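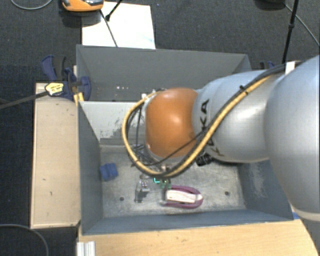
Bin picking in a shared workshop – speaker notes
Mirjam Zaugg, Rendska workshop evening, May 6, 2020

Start with thanks to Santino Benítez for the slot. Say that questions can come at any point.

Opening

The project is called Jotilach. Two of us build it, me and Tarmo Kazlauskienė, in the back half of the Rendska workshop. The job is simple to state. Small mixed objects lie in one metal bin and the arm has to move them to the bin behind it. We bought the arm second-hand through a dealer called Gaete. Don't give the price unless asked.

The bins

Two grey metal bins, one behind the other. We clamp them. In the first weeks we didn't, and every time a finger touched a wall the bin shifted and the positions were wrong for the rest of the run. Now we check the clamps before each session. The floor of the near bin is worn and mottled, and that matters for the vision part later on. I painted a spare bin matt black as a test and it was worse for dark objects, so we went back.

Cables

Spend time on this, people always ask. The yellow cable and the black bundle run along the outside of the arm and loop around the wrist. The loop is big on purpose. With a short one the wrist pulled it tight on the last joint and we lost a connector. Too long and it drags over the bin wall. Tarmo's method is to move the wrist by hand to both limits, set the loop, then fix it with cable ties and do the limits again.

Mention that we limit the last joint in software as well.

Light

Green light down at the gripper. Room light in the workshop changes all day and the door is often open. Our own light close to the objects gave us steadier pictures. Shiny packaging is still a problem.

Numbers

Test set is 20 objects. A full run is 100 picks. We have logged 2000 picks so far, of which the first 400 are no use – wrong gripper offset, my mistake. Skip the table if time is short.

What fails

Flat things against the wall. The fingers need room on both sides. Abelardo Gallardo suggested a push move to bring the object to the middle first. We have it half written.

Small dark things are often missed by the detection.

Next

Push move. Better fingers, printed at Trernis if they have a free machine. A proper stop button on the bench side, at present it is only on the controller.

Ask whether anyone has a spare torque driver we could borrow in May.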